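# Chapter 4 — Inside the Case

Draft for the September class. Still to fix: page refs, glossary, the spelling of "molex" (capital or no capital, pick one).

## Before you start

You've done three chapters on what a computer does. Time to open one up. Desktop, not laptop — laptops come in Chapter 9 and they're fiddly.

What you need on the bench:

- one desktop tower, any age, that you're allowed to take apart
- a Phillips screwdriver, medium
- an egg carton or muffin tin for screws
- masking tape and a pen
- a torch
- your workbook, open at the cable table

Not needed: thermal paste, soldering iron, courage. Nothing in this chapter comes off that can't go back on by hand.

Power off at the wall. Pull the cord. Hold the front button in for five seconds with the cord out. Then touch bare metal on the case, and keep touching it now and again as you work. Sleeves up, rings and bracelets off.

**Never open the power supply itself.** The metal box the cord goes into. Leave its screws alone, all of them, even if the machine's been sitting in the shed for years. We don't open it in this book, not in any chapter.

## 4.1 Getting the side off

Most towers open on the left as you face the front. Two thumb screws at the back, or a latch, or a sliding panel that sticks. Slide it back, then away from you. If it won't move look for a third screw before you lean on it.

Lay the tower on its side, open side up. Much easier to see. Dust will come out. Take it outside if it's bad, hold the fan blades still with a finger and use short puffs of air.

Then stop. Hands in your lap for a minute. First look is eyes only.

## 4.2 What you're looking at

People expect a computer to be neat inside. Some are. Plenty aren't, specially the office machines that come through the Nerkcombe workshop, where a drive got added in one year and a cable got rerouted the next and whoever did it was on a lunch break.

Don't try to name everthing. Sort it into three heaps in your head:

1. Flat things — circuit boards. The biggest one is the motherboard, and everything else plugs into it sooner or later.
2. Boxy things — drives, power supply, the cages and brackets that hold them.
3. Stringy things — cables.

The stringy things are where beginners get lost, so we start there. Estíbaliz Gallardo, who taught the first version of this unit, used to make the class trace one cable with a chopstick before anyone could pick up a screwdriver. Still a good method. One end, follow it, other end, write it down. Chopstick not finger, so you can see past your own hand.

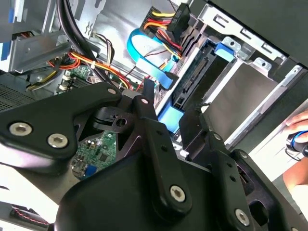 Colour helps with the power leads. In the older style of supply, which is what you'll mostly meet second-hand, it goes:

| Wire | Carries |
|---|---|
| Black | ground |
| Red | 5 volts |
| Yellow | 12 volts |
| Orange | 3.3 volts |

Newer supplies are often black all over, sleeved or flat, and the table's no use to you. Go by the shape of the plug.

Data cables are a different matter. The colour of a SATA data cable means nothing. Blue, red, black, whatever the factory had that week. It's thin and flat, with a small plug each end, one for the drive and one for the board. Same L-shaped slot inside as the power plug, but the power plug is wider. You can't mix them up if you look at the width. You can break them if you don't.

Some have a small metal clip. Press the clip, then pull. Pull on the plug, never on the cable. Macarena Rivas has a drawer of plugs with no cables and will show it to anyone who asks.

## 4.3 Cable ties

Leave them on for now. A tie is there to hold a bundle out of a fan or away from an edge, and once you snip it the bundle goes wherever it likes. If you do have to cut one (Exercise 4c), cut the head, side cutters, blades facing away from the wires. And replace it after. New tie, snug but not tight. If the wires are pinching, it's too tight.

## 4.4 Labels

Tape before you pull. Every time. One flag of masking tape each end of the cable, same number on both. So cable 2 has a "2" at the drive and a "2" at the board. Write on the tape before you stick it, writing on a cable is hopeless.

Take a phone photo too if you like. But the photo won't tell you what goes behind the bracket, the tape will.

> **From the workshop book.** Machine 107, an old Dirkis tower. Came in dead. Power plug on the drive hanging half out, data cable fine. Pushed it home, started first go. Time spent: less than the paperwork. Check seating first!!

## Words for this chapter

**Bracket / cage** — sheet metal that holds a drive. Sometimes swings out, sometimes slides, sometimes has a plastic tab you squeeze.

**Lead** — a wire or bunch of wires with a plug on it.

**Seated** — pushed all the way in. Level on both sides.

**Header** — a set of bare pins on the motherboard. Little plugs go here. Write down which way round they were.

## Exercises

**4a.** Eyes only. Sketch the inside of your machine, big shapes. No cables yet. Ten minutes.

**4b.** Add the cables to your sketch, a different colour pencil for power and data. Trace each with the chopstick. Put a question mark where you lose one, don't guess.

**4c.** Label, unplug and replug one drive, both cables. Partner checks the seating before the side goes back on. Swap.

Instructors: the spare towers are on the bottom shelf in Ocampo Room, sign them out on the sheet. Screws back in the case they came from please. Section 4.5 (fans) follows on the next page.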